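Hedolen Robotics Club: Pre-Run Safety Checklist, With Comments

Practice room, Prultstead. Completed in October by Mortimer Mbeki, acting safety officer, a post he holds by virtue of having missed the meeting where it was assigned.

Task under inspection: cabinet retrieval. Yip (our robot, named by vote, regretted by many) opens a cabinet door, takes one item from the shelf, and puts it on the table. Scoring follows the Hostport student league sheet. Mark each line OK, FIX or N/A. "Probably OK" was removed as an option after last season.

Part A. Room and furniture
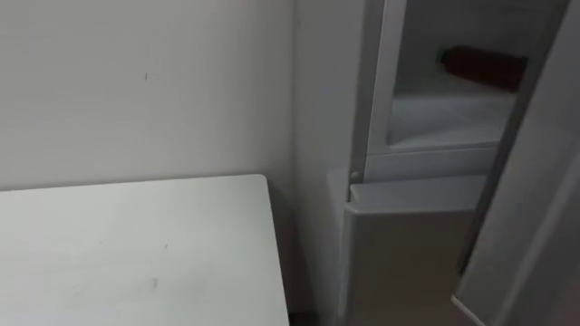
4 min read

A1. Table top clear before start. OK.
Comment: Clear of objects. Two gray smudges, which wiping did not impress. Left as they are.

A2. Target item on the shelf, one item only. OK.
Comment: One dark red item, lying on its side toward the back. The task sheet permits standing or lying. The team would like it noted that lying is harder. Noted.

A3. Cabinet door swings freely. OK.
Comment: Opened and closed by hand ten times. No squeak, no sticking. Please stop oiling it between runs. There is such a thing as too free, and it swings shut on its own if you breathe near it.

A4. Cabinet stable when the door is pulled. FIX.
Comment: Rocks a little at full pull. Folded cardboard under a foot is not a repair, however neatly it is folded. Proper shims are in the parts drawer marked SHIMS.

A5. Gap between table and cabinet free of cables, tools and snacks. OK.
Comment: We lost a hex key down there in the spring and it came back with lint on it. Check with a flashlight every time.

A6. Room door unlocked and able to open fully. OK.
Comment: Tried the handle from both sides. If you are the last one out, hang the sign. If you are the first one in, read the sign.

A7. Floor dry, no loose mats. OK.

Part B. Robot, power off

B1. Emergency stop button pressed and released, robot responds. OK.
Comment: Tested before the battery went in and again after. The second test is the one that counts. The first one is for practice.

B2. Battery seated, strap closed. OK.

B3. Finger joints move by hand without grinding. OK.
Comment: Index finger a bit stiff on the first bend, fine afterward. Same as me.

B4. Screws at the wrist tight. FIX.
Comment: Two loose. Tightened during inspection, but please write it in the log when you take the wrist apart. I found out from the screws.

B5. Log book up to date. FIX.
Comment: The counter says 653 runs. The log book says 214. I accept that some of the difference is false starts. I do not accept that it is all false starts.

Part C. Robot, power on, slow speed only

C1. All people outside the taped line. OK.
Comment: Includes people who are "just looking." Leaning over the line counts as crossing it.

C2. One person on the stop button, doing nothing else. OK, second attempt.
Comment: First attempt failed because of a sandwich.

C3. Hand approaches cabinet at slow speed without touching the glass. OK.

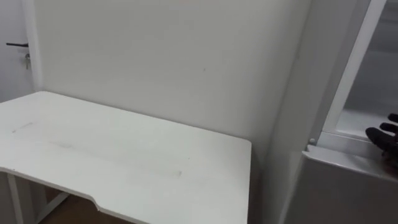 Item C3: hand at the cabinet, fingers toward the knob.

C4. Grip force limit set before any contact with the door. OK.
Comment: Set to 49 on the control screen, per the team sheet. The default is higher. The software goes back to the default after every restart and does not mention it, so read the number out loud and have a second person repeat it.

C5. Arm clear of the desk edge through the full swing. OK.
Comment: Mind the curved part at the front of the desk. The model in the simulator has a straight edge, and the route planner believes the simulator. Somebody please measure the curve and put it in. I have asked in writing, and this is the writing.

C6. Stop button pressed in mid-motion, arm holds position. OK.
Comment: Held. Dropped nothing. Silence in the room for a moment, then applause, which startled the person on the button.

C7. Hearing and eye protection. Eyes OK, ears N/A.
Comment: Glasses are for everyone inside the room, including advisers and anyone's younger brother.

Part D. Result

Cleared for slow runs. Full speed is not cleared until A4 and B5 are closed and B4 has been checked again after a slow session.

Open items go to whoever signs out the robot next. If that turns out to be me again, I will be writing more comments.

Signed: M. Mbeki
Second signature: pending, she is looking for the shims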